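2026-09-05, arm bench

Controller swap day! Same gray arm, same board, same pencil dots, so any difference we see in the pointing should come down to the electronics and the code.

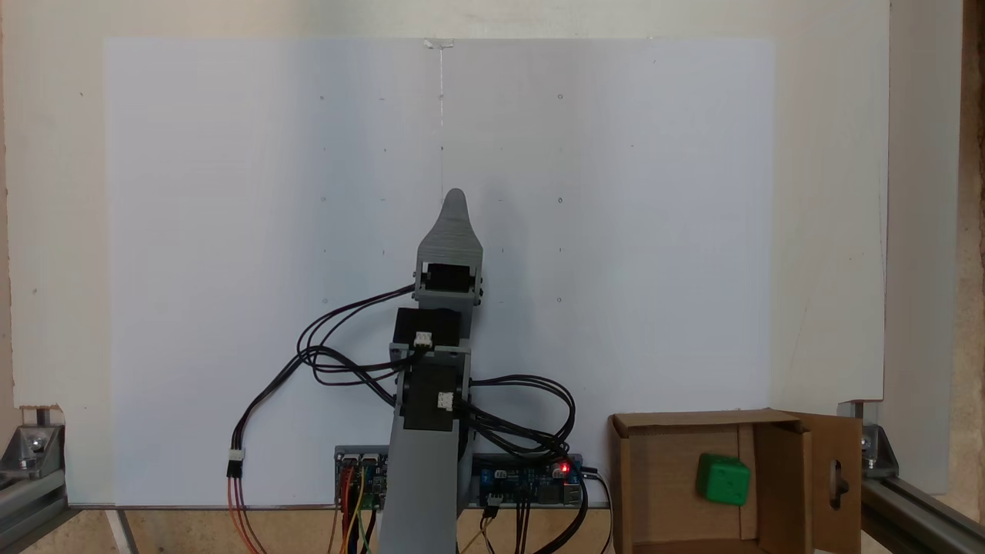 ## What I'm comparing

- **Old:** Estlow firmware, which sends every joint straight to its target in one jump.
- **New:** Clustden firmware, which splits each move into 40 small steps and eases in and out.

Servo driver board stays where it is for both. I zeroed the arm straight up against the vertical line under the tape before each batch, and I'm really glad we drew that line, it makes a bad zero obvious right away.

## Runs

276 moves in total, split evenly. Each move goes from zero to one of the dots and back, and I log how far the tip lands from the dot center.

Estlow first. It's quick, and the middle dots were fine, but on the outer ones the tip rings for a good second before it settles. Worst miss was 13 mm, top row.

Clustden next, and wow, what a nicer thing to watch. Hardly any ringing, and the worst miss dropped to 3 mm. It's slower per move (I didn't time it properly, need to) but I'd take that trade any day for the pointing tests. I ran the top row again just for the pleasure of it.

## Loose ends

- Cable loops by the shoulder are too generous. Want to tie them back along the column, leaving enough slack for the big swing to the left.
- Pencil dots are getting hard to see under the lamp. Go over them with something darker before the camera work starts.
- Haven't tried the pick-up from the cardboard box with either firmware. The green cube is in there waiting, but the current end link is only good for pointing and poking. The Pillai two-finger gripper should bolt to the same bracket, I'll check the screw spacing first.
- Log files are in the Trirurico folder, one per batch. The first Clustden file has a bad header line, skip it when plotting.

Leaving Clustden flashed for now. If you need Estlow back, re-zero afterward, the offsets don't carry over.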